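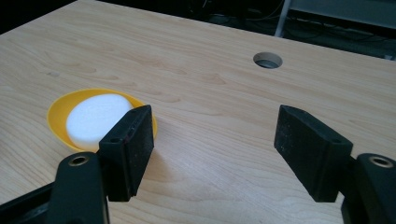

Yellow bowl, white disc inside.

July, trail notes. Walked the Prarkcombe loop with Shanthi Dewan at lunch and got 14 neighbors to mark their daily routes. Great stories!

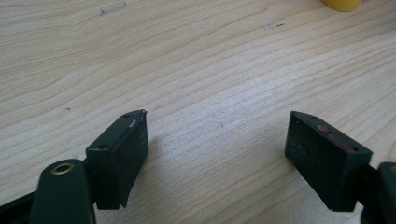
Tabletop, wood grain.

Anoma wants 2 more map stops by the Coutinho bakery. Yes please!

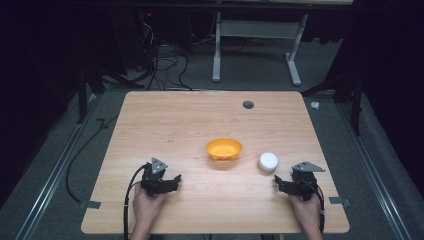
Route cards next: 60 printed, 3 colors. Shanthi loves the orange-yellow of the small bowl on the table, so the school route gets that. Ask Anoma re: bus stop.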